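Lindside Bench Notes: desktop teardown and reassembly, recorded trials

README, revision 3
Maintained by Tharushi Wanigasekara
Last edited Fri 8 November

What this is

A set of recorded attempts at taking parts out of a desktop PC and putting them back, done with robot arms on a bench. There are 113 attempts in the release. Each attempt has video from fixed cameras beside the bench, video from a small camera at the wrist, joint readings, gripper opening, and a text log written by whoever was running the session.

I am writing this card in a grumpier style than the last one. Revision 2 described the set as "robots performing PC repair," and that line was copied into two slide decks and a grant draft before I could change it. Please do not copy it again. What the set shows is arms working on pieces of a job that a teenager with a screwdriver can get through before lunch. Whether the pieces add up to the job is an open question, and my own answer at the moment is no.

What it does not contain

No full teardown from closed case to bare chassis. No diagnosis of a fault. No laptops. No stripped screws, swollen capacitors or anything glued down. All cases were opened by a person before recording. If your paper needs a robot that can be handed a broken computer and a shelf of spares, look elsewhere, and let me know if you find it.

Tasks

Four task families, in the order we added them:

memory: pull or seat a memory module
cable: unplug or plug in a data or power connector
card: remove or insert an expansion card
place: move a part between the case and the printed fixture

The last one is by far the easiest and it pads the numbers. We split the results by family for that reason. If you report one average over all four I will assume you did it on purpose.

The bench

The tower lies flat with the open side up, and the printed fixture sits next to it. Our fixture was drawn at Skistel and reprinted twice. It holds parts in known spots, so a policy that does well with it has been given a large hint. At home, parts end up in a cereal bowl. 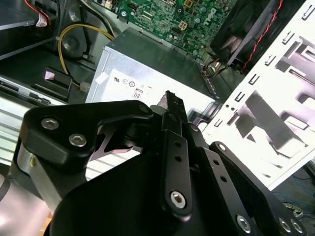
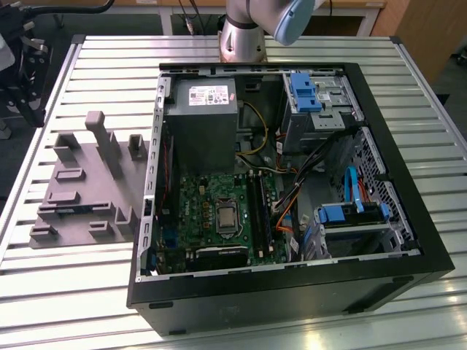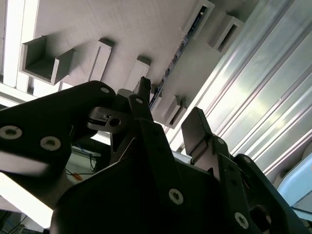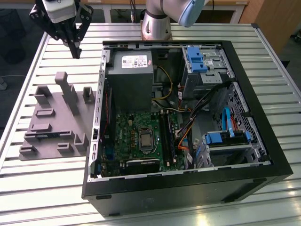
Wrist camera (first and third) and fixed camera (second and fourth), same bench, desktop teardown work.

On the wrist view

The wrist camera is worth having and it is also a nuisance. The fingers and linkages take up a good part of the picture, and bare metal near the lights tends to wash out. Several people have asked us to crop the gripper out. We won't. A model that will be run with that gripper should be trained looking at it, and cropping also throws away the only close view of the fingertips.

If you train on the fixed cameras alone, expect trouble inside the case. Seen from the side, a connector latch is a few pixels. Our baseline on fixed cameras only did no better on the cable family than a scripted motion that ignored the video entirely.

How success was scored

The operator marked each attempt pass, partial or fail, and a second person marked it again from video without seeing the first mark. Where they disagreed, the lower mark stands. Of the 113 attempts, 54 are pass. Most of those are place. I would ask you to hold that figure in mind when you read a press release from anyone, including us.

"Pass" means the part ended up where it was supposed to be. It does not mean the computer would start afterward. We never powered one on as part of scoring. For memory, pass needs both clips closed, which was checked by hand after the arm had moved clear. For cable, pass needs the plug fully home, also checked by hand. A plug that is nearly in looks the same as a plug that is in, on every camera we own.

Known problems

Clock drift. Sessions recorded in January have the wrist video running late against the joint readings. The offset is listed per session in the sync file. Apply it yourself, the loader does not.

Operator skill. Tu, our scripted controller, ran a small share of the attempts. The rest were driven by people, and they got better as they went. Early and late sessions should not be treated as the same thing. The session number is in the log for this.

Lighting. It was changed between sessions and not written down every time. Sorry.

Log text. Some entries say "nudged by hand." Those attempts are scored fail, even the ones that finished nicely. An earlier release scored a few of them as partial, and anyone still using it should update.

Variety. There is very little of it. We have no evidence that anything learned here carries over to another maker's chassis, and a small test at Vornia on an unfamiliar tower went badly enough that we stopped early. Those runs are not included, as the fixture was in the wrong place for all of them and the logs are a mess.

What I think it is good for

Studying contact in tight spaces. Checking whether a policy notices that it has missed. Comparing camera placements on the same motion. Practicing the boring parts of data cleaning on something small enough to read end to end.

I would not use it to argue that repair work is about to be automated. The slow part of a repair is mostly finding out what is wrong, then dealing with the cable somebody routed under the drive bay years ago. Loose cables were the thing our arms handled worst. They move when touched, they hide the part behind them, and the motion that worked on one attempt pushed them into the way on the next. A person holds them back with a spare finger and does not think about it.

Files

sessions/ one folder per session, video and joint readings
logs/ operator text, lightly edited for names
scores.csv both marks and the final mark
sync.csv clock offsets, see above
splits/ train and test lists, split by session

Please keep the split by session. Random splits leak, and the results look wonderful.

Corrections

Send them to Tharushi with the session number and the time in the video. Reports with no session number go to the bottom of the pile. Mark disputes are welcome, and 3 attempts have already been moved down from pass after a reader wrote in. So far all the changes have gone in that direction.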